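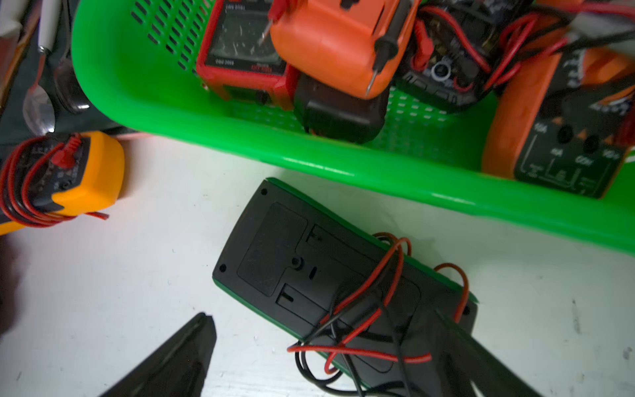

Wrist view, approach pose over the meter lying face down next to the green basket.

Grasp planner keeps choosing the test leads instead of the meter body

Software > Perception and planning

mpalani
Task is moving multimeters between a basket and the table, one at a time, with a parallel gripper and a single wrist camera. Pipeline is instance segmentation on the wrist image, depth from a learned monocular model scaled against the table plane, then an antipodal sampler scored on the masked points. Motion goes through Rendach with collision checking against the table and the basket walls.

The meter body is found almost every time. The trouble is the leads. When they are looped over the housing, as on the black and green one in the picture, the top-ranked grasp is very often on the cable. The fingers close on two or three turns of wire, the width check passes because the bundle is stiff enough to hold the jaws open, and the arm lifts. Sometimes the meter comes up with it, swinging. Sometimes it slides.

Out of the last 13 failures, I put most in that bucket. The rest are edge grasps on the housing that rotate on lift.

Things tried so far:
- raising the minimum jaw width after close. Helps a little, then starts rejecting good grasps on the narrow side of the body.
- adding a "lead" class to the segmenter. Red is fine. Black lead on a black back cover is close to useless.
- more samples. Slower, same ranking.

Is there a standard way to score this, or do people just train it end to end and stop worrying?

tsuji_arm
What is the mask doing where the leads cross the housing? If your annotation tool treated the leads as part of the meter instance, the sampler has no reason to avoid them. They are raised, thin and have nice opposing normals. An antipodal scorer will love them.

mpalani
Leads are inside the meter mask, yes. The labeling guide said one instance per object including accessories.

tsuji_arm
Then that's your first problem. Relabel with the body as its own mask. You don't need all the data, start with 5 percent and see if the ranking moves.

catriona_t
I don't agree that it's a labeling problem first. With black on black you will get a ragged body mask whatever the guide says, and the ragged parts are where the cable is. I would fit a box to the body and sample grasps on the box faces only. Handheld meters are close enough to boxes. Check finger clearance against the raw points afterward and treat anything above the top face as soft.

"Soft" meaning the fingers may touch it but may not have it as the only thing between them.

tsuji_arm
Box fitting works for the one on the table. Inside the basket they lean on each other and on the wall, and you see one corner of the orange one at the right. What box do you fit to that?

catriona_t
You don't. You take the meter with the best-constrained box, remove it, and look again. The order is free in this task as far as I can tell.

mpalani
Order is free, yes. Going back into the basket it matters a bit more, but not for picking.

y_nagano
Two points.

1. Your width check is a static test. Log jaw position for the first 4 cm of lift as well. A cable bundle compresses under load and the jaws creep inward. A rigid housing does not. We use a creep threshold on our Hamine cell and it catches lead grasps before the object is clear of the table. Set it down, open, replan.

2. Monocular depth on thin cable is unreliable. At the stand-off in your picture I would expect the leads to be smeared into the back cover, or to float above it. If they float, the scorer sees a ridge that is taller than the real one. Plot the point cloud from the side before changing anything else.

mpalani
Plotted it. They float. The loop across the battery cover stands well above where it should be, and there is a skirt of points down to the table on the right side where the leads spill over.

y_nagano
Then relabeling alone will not fix it.

tsuji_arm
Fair. Relabeling still gives you a mask to drop those points with.

ifj
Are the fingers in the depth input? In your image both of them reach well into the lower part of the view, and the right one overlaps the meter. We had a scale drift that came from the learned depth model latching onto the gripper. Masking with a fixed polygon was enough when the jaws were open at the same width every time. If you pre-shape per grasp you need to render the mask from the joint state.

mpalani
Not masked. I pre-shape, so it would have to be rendered. Livmont has a self-filter node but it only takes real depth sensors as input.

ifj
The filter itself only needs the camera model and the URDF. Feed it a constant depth image and keep the mask output. Ugly, works.

catriona_t
Also take a second view before committing. Back off, tilt, fuse the two. A floating cable does not stay in the same place between views and a housing does. Costs you a couple of seconds per pick.

tsuji_arm
A couple of seconds per pick is a lot if anyone is measuring throughput.

catriona_t
It's less than a dropped meter and a replan.

mpalani
Update from Saturday. Self-filter mask is in, and the creep check is in with the threshold set by hand. Scale drift is gone. Lead grasps still get proposed at nearly the same rate, but most are now caught in the first part of the lift and set back down. Box sampling is next. I'm leaving the second view for later, the cycle is already slow.

One new failure: after a set-down the leads have moved, and the planner reuses the cached cloud. Invalidating the cache on any abort now.

y_nagano
Invalidate on gripper close, not on abort. A missed grasp also moves the cable.

mpalani
Changed, thanks.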